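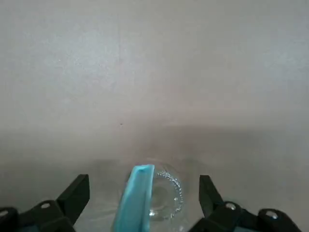

The speck on the pale grey top

Tiny mark on pale grey surface, plus what to do about foil trays on the brown one
Tables, Worktops and Cleaning > General
Started August 2020

deming_lei
Hi all, long-time reader, first proper question. We eat at our work tables more than we should, and I've been given the job of sorting out the surfaces. The pale grey one is lovely and plain, which means the one little dark dot on it drives me up the wall. It's slightly left of the middle and tiny, but once you've seen it you can't stop looking at it!

I've had a go with washing-up liquid and warm water, then a dab of Trollov cream (the 50 ml tube, the shop had run out of the big one). No change that I can see. I can't feel it with a fingernail either. Is it ink? A burn? Something in the surface itself? I'm scared of going at it too hard and ending up with a shiny patch, which would be much worse.

gritbucket
Leave the cream alone. If you can't feel it, it could well be in the finish, and you'll polish a halo round it. Ask me how I know. Try a soft pencil rubber first, then a cotton bud with a drop of surgical spirit, and if it's still there learn to love it.

Tsz-kin Chiu
Disagree with gritbucket on the spirit, at least until you know what the top is. If it's painted you could lift the colour. Test it somewhere underneath first and give it 2 minutes. What's the brown one made of?

deming_lei
Not a clue, sorry, it was there before I was. It's matte, and the room is known for losing paperwork. Since you ask about the brown one, that's my other headache. People put their food down on it with nothing underneath, so there'll be a foil tray and a glass straight on the top, and the keyboard and a great knot of cables on the white desk just behind.
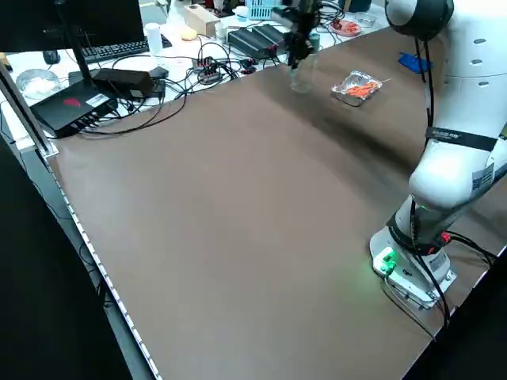 I wouldn't mind so much with a biscuit, but anything with sauce or oil in it worries me. Foil trays get little holes in them if you so much as look at them with a fork. I've been thinking of getting one of those Cladis mats, £19 for the long size, only I bet it ends up rolled behind a cupboard within a week.

gritbucket
£19 for a mat! Get a tea tray from a charity shop. It has a lip, so if the foil leaks you've caught it, and you can carry the whole lot to the sink in one go.

pollyfilla_again
Tea tray, yes. Also move the food well away from the cables, never mind the tabletop. We lost a keyboard to soup in April and I'm still finding noodles.

Tsz-kin Chiu
I'd go for the mat personally. Trays slide about on a smooth top and they scratch if there's grit under them. A Baumgartner one I had left a lovely set of curved lines on my desk. What are you wiping with, Deming?

deming_lei
Just a blue cloth that lives on the table. I say lives, it gets dropped in a heap in the middle and stays there. 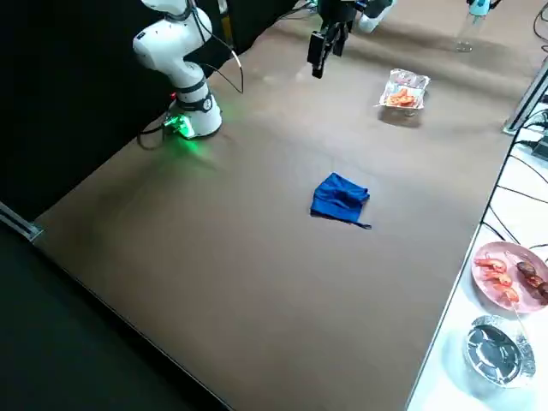 I do rinse it, but I couldn't swear that anyone else does. There are faint scuffs on the brown top as well and I've been wondering whether the cloth is to blame. Would one cloth dragging crumbs about do that over time?

gritbucket
Could do, if there's grit in it. Shake it out, rinse it, hang it up. And have 2 on the go so there's always a clean one.

pollyfilla_again
Scuffs are just what a table gets from being used, I wouldn't blame the cloth. A heap is a rotten way to keep it though, the middle never dries. If it's got a loop on it, stick a hook on the wall!

Tsz-kin Chiu
Separate cloth for the pale grey top, please, if food is getting wiped up with the blue one. Grease shows on light surfaces. For the scuffs I've used Stalard balm, very thin, left overnight. Gritbucket will tell me it's furniture snake oil.

gritbucket
It's furniture snake oil.

deming_lei
Ha, thanks all. Tea tray it is for now, and I've ordered some hooks. Going to try the pencil rubber on the dot tomorrow and will report back. Tsz-kin, does the balm smell? We do eat in there, after all.

Tsz-kin Chiu
A bit, like old oranges. Do it on a Friday and open a window.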